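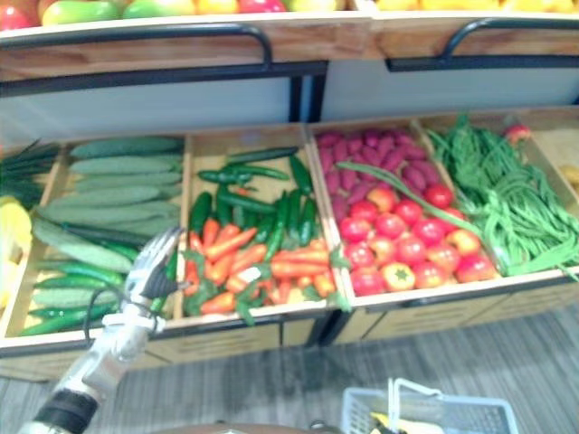 *2 min read*

# Gellura 5: grasp planning for mixed bins

Gellura is a grasp planner with a perception front end, sold by Henao as a single package. It takes a depth image and a colour image, segments what it can, and returns ranked grasps with a collision-checked approach path. I ran version 5 against 1,065 logged queries, with our usual controller left in place.

Produce is a fair test of the segmentation. Carrots with chillies tucked among them come back as separate instances most of the time, and the leafy tops are correctly left out of the grasp region. Long green beans are much worse. The planner treats a tangle as one object and proposes a grasp at its centroid, with high confidence. There is a `max_aspect` setting meant to deal with this. It made no difference that I could measure.

Approach planning is the best part of the package. Bin dividers and front edges are modelled as hard geometry once you have supplied a mesh, and the margin can be set per face. Overhanging shelves need their own mesh — the depth image alone leaves gaps behind the rails, and the planner will happily route through them.
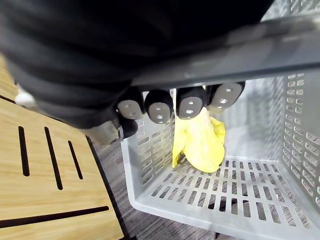 **Brollesov**

Cloth is handled by a separate module. It looks for a ridge to pinch and ignores the rest of the shape, so the hanging part is missing from the collision model. For a yellow cloth held over a perforated basket, the checker sees the hand and the rim, and nothing below the fingertips. I added a fixed box under the hand as a stand-in. It is crude, but release height then became predictable.

The slots in the basket floor produced speckled depth and a few false surfaces. Turning on the temporal filter cured most of it, at some cost in latency.

Tooling is mixed. The replay viewer is quick and shows rejected grasps with the reason for each. The configuration files are split across two folders with overlapping keys, and the later one wins silently. The log exporter stopped at 3,326 rows without a warning; I now export in batches.

Worth buying for rigid items in known bins. For cloth, I would wait for the next release.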